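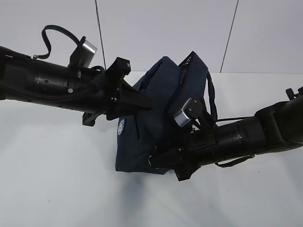

Quintela, Sep 26, 2022

4. Ticket Release and Lineup Announcements

Festival organizers in the study released tickets in stages and named performers between one stage and the next. The Wender weekend, held each May on the old fairground at Fonderham, offered 1000 passes in its first release. Buyers at that point knew the place and the dates but none of the acts. Tavares (Section 2) calls this group "calendar buyers" and treats them apart from those who wait for a headliner.

Figure 3 shows two black robot arms holding a dark navy blue fabric bag above a white tabletop.

Sales in the second release followed the lineup more closely. Orders rose on the day the main stage acts were named and fell back within about four days. The Skekach dance festival showed the same rise – though a smaller one – and its organizers had named only local acts. Price changes between releases had little effect at either event. We did not have door sales for Skekach, and the totals given in Section 5 leave them out for both festivals.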